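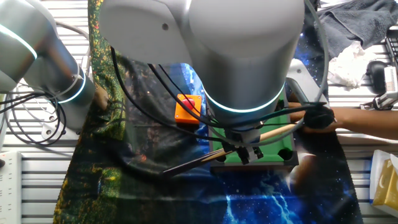 Mini Pool Table Check, Codinlow Games Room
Checked by Kirsten Lapointe, Sun 24 July

Rim: OK. Ran a finger all the way along it and found no chips or sharp bits. Lovely!

Felt: OK. Such a bright green, and it brushed up beautifully. No lifting at the edges.

Pockets: OK. Every one holds a ball without it popping back out.

Cue shaft: OK. Straight when rolled, no splinters. Please wipe it down after each session, it makes such a difference to how it slides.

Cue tip: WATCH. Still tight, but getting flat. Kinga Sárközi has a spare and will swap it in September.

Cloth under the table: FIXED. It had bunched up on one side, so I smoothed it out and the table stopped rocking (hooray!).

Elbow room: OK, as long as people look behind them before a long shot. The butt end sticks out a good way past the rim.

Balls: one short. Try under the shelves first, then ask Kinga.

Good to play. Next check in September, after the tip is done.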